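We got to Wemstead a little after nine, which was already too late for the good parking. They put us in a hay field behind the fire station and we walked in along the road with everybody else, past a guy selling kettle corn out of a horse trailer. I had a map printed from the website, and a tote bag, and a very firm promise to my husband that I would not come home with another mixing bowl.

If you haven't been, the Wemstead open day is the one weekend a year when the potteries along the river let people in the back. Most of them are one or two people in a barn. The big one is Nulham, the old stoneware works with the brick chimney, and that was the one I'd been wanting to see for years (I eat my oatmeal out of a Nulham bowl every single morning, chip and all).
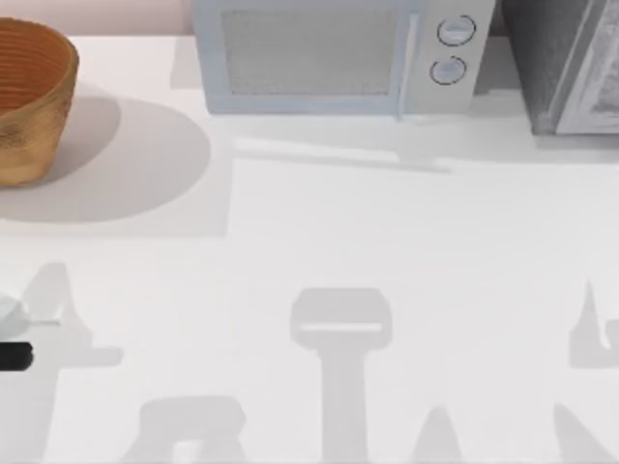

Ovura

I run the little food and kitchen blog you're reading, so you can guess where my head goes at a pottery. Forget the vases! I want to know what you can bake a cobbler in.

The Nulham tour leaves every 20 minutes from the loading dock. They take 24 people at a time and they mean it, because the woman in front of me was number 25 and had to wait with a very sad toddler. You start in the clay room, and oh, the smell. Like a basement after rain, but nice. The clay comes in as gray powder in paper sacks and goes into a mixer that sounds like a truck stuck in mud. Our guide had to yell over it the whole time, so I missed most of what he said about where the clay is dug. Somewhere north. My husband heard "Ohio" and the man next to us heard "Iowa," and we left it there.

Next comes the throwing room, and I could have stayed all day. Three potters were working on bread crocks and not one of them looked up. The one nearest to us cut a lump off a block, slapped it on a scale, added a pinch, slapped it down on the wheel, and had a crock in less time than it takes me to find my reading glasses. I asked her how long it took to learn and she said the crocks took a year and the lids took four. So now I feel a lot better about my own lids - I took a class last January and every one of them fit like a hat on a doorknob.

Then the kilns. The old bottle kiln hasn't been fired in 50 years, but you can walk right inside it, and everybody goes quiet in there like it's a church. The walls are shiny and drippy with old salt glaze, green and brown, and some kid will always try to pick at it. The working kiln is gas and looks like a walk-in freezer. It was still cooling from the night before and we had to stay behind a rope, but you could feel the heat on your shins.
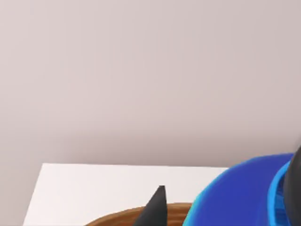

After that they turn you loose in the seconds shop, and I'd like to say I was calm about it. I was not. Seconds are anything with a bubble or a wobble or a glaze run, and they stack them on planks in no order at all. Pie plates next to dog bowls next to one lonely soap dish. I found a deep oval baker with a tiny pimple on the handle for less than I'd pay for lunch, and then I found its twin, so of course I had to get both. They are bakers. They are not mixing bowls. A promise is a promise.

Lunch was at the church tent, ham on a roll and a scoop of vinegar slaw, plus pie. Get there before noon if you want the sour cherry. We did not, and had apple, and it was fine. 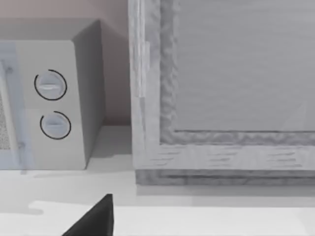 In the afternoon we crossed the footbridge to see the small studios. My favorite was Murín, a husband-and-wife place in an old milk barn where they make slipware with birds and wheat all over it. They had set up 112 glaze tiles on the long wall, each one with a penciled note under it, and the notes were the best part. "Too green." "Good, what did we do?" "Never again." I asked if the plates could go in the oven and got a real answer, with details: warm oven yes, cold plate into hot oven no, broiler never, and don't set a hot one down on a wet counter. I've cracked a dish exactly that way, so I nodded a lot.

A few things if you're going next year. Wear shoes you can rinse, because there's slip on every floor. Bring cash for the barns (only Nulham took my card). Bring a towel or two for wrapping, since they run out of newspaper by two o'clock. And do the small places first and Nulham last - the lines had almost disappeared by the time we walked back to the car, and I was carrying ten pounds of bakers I could have bought on the way out.

The first cobbler is in the oven tonight. Blackberry, with the biscuit top.

Shared 50 times

4 comments

porchlight_pam
The lids comment made me laugh out loud. I gave up and just make things without lids now.

Dutchovendad
Is the seconds shop open the rest of the year or only for the open day? We're through there in the fall.

Ovura
Dutchovendad, they told us Saturdays-only in winter used to be the rule but to call first now. There's a number on their sign by the dock.

gravyboat
We were on the eleven o'clock tour! I think the sad toddler was mine. He got a cookie and recovered.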